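毛玉はどこから来るのか
ニットの表面で起きていることを、繊維の端から考える

2021年1月15日

セーターの脇腹と袖口の内側に、小さな繊維の塊ができる。指でつまむと取れるものもあれば、数本の繊維で生地につながったまま抵抗するものもある。繊維業界ではこれをピリング、塊の一つひとつをピルと呼ぶ。衣料品の苦情のなかでは古くからある部類に属し、原因の大枠も早くから知られている。それでも店頭に並ぶ製品の毛玉のでき方にはかなりの幅があり、価格との対応もきれいにはつかない。

繊維試験と苦情品の鑑定を請け負うポドン社は、過去に受け付けたニット製品の苦情3,566件を分類し直す作業を昨年の9月に終えた。担当したのは同社で編地の評価を受け持つネリー・アグデロ氏である。分類の軸は素材名や価格帯に置かれていない。氏が見たのは、糸の撚り、編みの密度、そして毛玉が生じた部位の三点だった。

「素材の表示だけで毛玉を予測しようとすると、かなり外れます。同じ羊毛でも、紡ぎ方が違えば別の材料と考えたほうが早い」

氏のこの見方は、毛玉の成り立ちを順に追うと理解しやすい。

毛羽、絡み、脱落

毛玉の形成は三つの段階に分けて説明される。まず、糸の中に収まっていた短い繊維の端が、摩擦によって表面へ引き出される。これが毛羽である。次に、近くの毛羽どうしが擦れて絡み、小さな球状の塊になる。最後に、塊を生地につないでいる繊維が疲労して切れ、塊が脱落する。

見た目の悪さは、二段目の速度と三段目の速度の差で決まる。絡む速度が脱落の速度を上回っているあいだ、表面の毛玉は増えていく。供給される毛羽が尽きるか、つなぎの繊維が次々に切れるようになると、増加は止まり、やがて減り始める。羊毛のセーターで「最初の季節がいちばんひどかった」という声が多いのは、この推移と合う。

合成繊維を混ぜた糸では事情が変わる。ポリエステルやナイロンは引張りにも曲げの繰り返しにも強く、つなぎの繊維がなかなか切れない。羊毛やアクリルの毛羽が絡んでできた塊を、強い合成繊維が錨のように留めてしまう。混紡が必ず毛玉になりやすいわけではないが、できた毛玉が残りやすい組み合わせは確かにある。強度を補うつもりで加えた繊維が、外観の面では不利に働くことになる。

抗ピル糸として売られるアクリルやポリエステルは、この関係を逆に利用している。繊維の強度をあえて下げ、つなぎの部分が早く切れるように設計する。毛玉は生じるが、目立つ前に落ちる。もちろん強度を下げれば糸は摩耗に弱くなるため、肘のような部位では薄くなるまでの期間が短くなる。どこで折り合いをつけるかは、製品の用途しだいである。

糸の構造

羊毛の糸は大きく梳毛と紡毛に分かれる。梳毛は短い繊維を櫛で取り除き、長い繊維を平行に揃えてから撚る。紡毛は短い繊維を残し、向きもあまり揃えない。表面に出られる繊維の端は、当然ながら紡毛のほうが多い。空気を多く含んで軽く、手触りも柔らかいが、毛羽の供給源としては豊かすぎる。

カシミヤが毛玉になりやすいと言われる理由も、ここで大半が説明できる。繊維が細く、長さは細番手の羊毛に比べて短いことが多い。細い繊維は曲げ剛性が低く、わずかな力で曲がって隣の毛羽に巻きつく。しかも消費者が求める柔らかさを出すために、撚りは甘く、仕上げでは起毛に近い処理が加えられる。売場で手を触れたときの印象を良くする操作が、そのまま毛羽の第一段階を先取りしている。

撚りを強くすれば繊維は糸の中に固定され、端は出にくくなる。代償は硬さと重さである。単糸を二本撚り合わせた双糸にすると、撚りの方向が打ち消し合って編地の斜行が減り、繊維の拘束も増す。手編み糸を輸入するクレルトン社の技術資料では、毛玉の苦情を減らす手段として、撚り数を上げるより先に双糸への変更を勧めている。硬さの増し方が小さいというのがその根拠だ。

編みの密度も効く。同じ糸を使っても、目の詰まった編地では糸が動きにくく、繊維は引き出されにくい。緩い編地では編目の中で糸が滑り、そのたびに繊維の端が少しずつ外へ送られる。天竺編みは平らで接触面が広い。リブ編みは畝の頂上だけが擦れ、毛玉もそこに並ぶ。縄編みでは隆起した縄の側面に集まり、谷の部分はほとんど元のままで残る。苦情品を鑑定する際は、この分布を見れば、どの程度の接触があったかの見当がつくという。

試験が測っているもの

編地の毛玉の試験には、いくつかの方法が使われている。コルクを内張りした箱に、ゴム管に巻いた試験片を入れて転がすもの。円筒の中で羽根を回し、試験片を乱雑に撹拌するもの。円盤の上で生地どうしを複雑な軌跡で擦り合わせるもの。いずれも終わった後の試験片を標準写真や標準試料と見比べ、等級を付ける。

方法が違えば順位も入れ替わる。箱の中を転がる試験片が受ける力は小さく、不規則で、毛羽の絡みを促しやすい。平面で擦る方式では荷重が一定で、条件によっては絡むと同時に脱落も進む。摩擦を2,000回まで続けたところで等級が持ち直し、途中で止めた試験片より外観が良く見える場合もある。一時点の等級だけを比べると、この推移は見えない。ポドン社では途中の段階でも試験片を取り出し、等級の変化を一枚の記録にまとめている。

等級付けには人の目が要る。斜めから光を当て、試験片の角度を揃え、複数の評価者が別々に判定する。濃色の無地は毛玉の影が沈んで見落とされやすく、白に近い色でも影が弱くなる。中間の明るさの無地が最も判定しやすい。杢調の糸では色の粒と毛玉の影が紛れ、評価者のあいだで判定が割れる。画像解析で塊の面積を求める装置も普及しつつあるが、編目の凹凸を毛玉と取り違えない処理が難しく、アグデロ氏は人の判定を補う位置づけにとどめている。

「等級は製品の寿命を示す数字ではありません。決まった条件で擦ったときの、決まった時点の外観です。購入者の使い方とは別に考える必要があります」

品質表示に毛玉の等級は含まれない。商社のソリマン社が自社の取引基準で編地に最低2級を求めていた時期があるが、現在は用途ごとに基準を分け、途中の等級も提出させる形に改めた。肌着の上に一枚で着る薄手と、外套の下に着る厚手とでは、擦れる相手が異なるためである。

部位と相手

苦情品の毛玉は、製品全体に均等に散らばることがほとんどない。多いのは脇、前腕の内側、腰の片側である。脇は身頃と袖が常に擦れ合う。前腕は机の縁に当たる。腰の片側は鞄の接触による。左右差がはっきりしている製品では、着用者の鞄の掛け方がほぼ推定できる。

相手の材質も無視できない。裏地のない毛織の外套は表面が粗く、毛羽を引き出す力が強い。平滑な裏地が付いていれば、摩擦は大きく下がる。リュックサックの肩帯は荷重がかかるうえ、網状の素材が多く、肩から背にかけて帯状に毛玉ができる。座席の布地、安全帯、幼児を抱いたときの面ファスナーも、鑑定書によく現れる相手である。
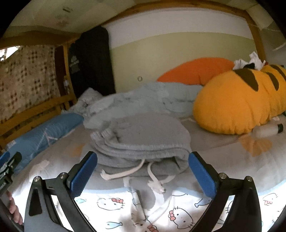
保管が毛玉の量を左右するかどうかは、着用や洗濯に比べて議論が少ない。静止した状態では摩擦が起きず、新たな毛羽も出ないため、直接の影響は小さいとみてよい。ただし形の問題は別で、吊り下げた編地は自重で編目が縦に伸び、糸の張力の分布が変わる。伸びた編目では糸が滑りやすく、次に着たときの毛羽の出方に差が生じうる。ベッドの上に置かれた灰色の編地のように畳んで平らにしておけば、自重は下の面で受け止められ、肩の部分に荷重が集中しない。折り目の位置は毎回少しずらすのが望ましく、長期間重ねる場合は、重い製品を下に置く。防虫の処置を別にすれば、保管について試験室から言えることはこの程度である。

洗濯の影響

家庭での洗濯は、毛玉の第一段階と第二段階を同時に進める。水を含んだ繊維は膨らみ、羊毛では表面の鱗片が開いて繊維どうしが引っ掛かりやすくなる。そこへ撹拌が加わると、塊になるだけでなく、編地全体が縮む縮絨も始まる。防縮加工の羊毛は鱗片を酸化で削るか樹脂で覆ってあるため縮絨は抑えられるが、毛羽の出方まで止まるわけではない。

裏返して洗うという助言は、摩擦の総量を減らすものと受け取られがちだが、実際には摩擦を裏面へ移している。外観の維持には有効で、裏の毛玉が表に影響することも少ない。網に入れる場合、網の中で製品が動く余地が大きいと効果は薄れる。製品の大きさに合った網を選び、畳んで入れる。柔軟剤は繊維間の摩擦を下げるので、毛羽が引き出されにくくなる一方、出た毛羽は動きやすくなる。編地によって結果が分かれ、一律には勧めにくい。

回転式の乾燥機は、羊毛については論じるまでもない。木綿の編地でも、乾いた状態での衝突と摩擦が長く続き、短い繊維が大量に抜ける。濾過網に溜まる綿埃は、その繊維の一部である。

綿については酵素処理が使える。セルロースを分解する酵素で表面の細い毛羽を弱らせ、機械的な動きで落とす。工場の仕上げ工程では一般的な方法で、家庭用洗剤にも同種の酵素を配合したものがある。羊毛の主成分は蛋白質であり、この酵素では分解されない。蛋白質を分解する酵素は羊毛そのものを傷めるため、表示を確かめずに使うのは避けたい。

取り除く道具

できてしまった毛玉の除去には、切る方法と引き抜く方法がある。電動の毛玉取り器は前者で、穴の開いた金属板の下で刃が回り、板を通って入った塊を切る。引き抜く方法には軽石状の道具や粘着剤があり、塊は取れるが、つなぎの繊維も一緒に引き出される。引き出された繊維は次の毛羽になるため、同じ場所に再び塊ができやすい。

切る道具にも限度がある。金属板を押しつけると編目が穴に盛り上がり、糸そのものが削られる。薄手の編地では、板と生地の間にわずかな隙間を保てるもののほうが安全である。ポロフ社の業務用機は板の高さを2段階に切り替える構造で、厚手には低い位置、薄手には高い位置を使う。家庭用の機種にも、間隔を保つ枠が付属する場合がある。

剃る順序としては、まずブラシで繊維の向きを整え、塊を起こす。生地は平らな硬い面に置き、張らずに皺だけを伸ばす。張った状態では編目が開き、刃が糸に届きやすくなる。縫い代や釦の周囲は段差があるため機械を当てず、小さな鋏で一つずつ切る。時間はかかるが、穴を開けた場合の補修に比べれば短い。

馬毛や猪毛のブラシは、塊になる前の毛羽をほぐす目的で使われる。着用後に編目の縦方向へ軽く動かすと、絡みかけた繊維が離れる。すでに固まった毛玉には効かない。強くかければ新たな毛羽を立てるので、力の加減は手織物の外套にかけるときより弱くする。

除去を繰り返せば、その分だけ編地は軽くなる。抜けた繊維は糸に戻らず、糸は少しずつ細くなり、編地は透けてくる。アグデロ氏が鑑定の際に肘と身頃の厚さを比べるのはこのためで、毛玉が見当たらない製品でも、手入れの履歴は厚さの差に残っている。肘の薄くなった製品を修理に出す場合、同じ糸が手に入るかどうかで仕上がりが変わる。購入時に付属する予備糸は、釦とは別の袋に入れ、製品名を書いて保存しておくとよい。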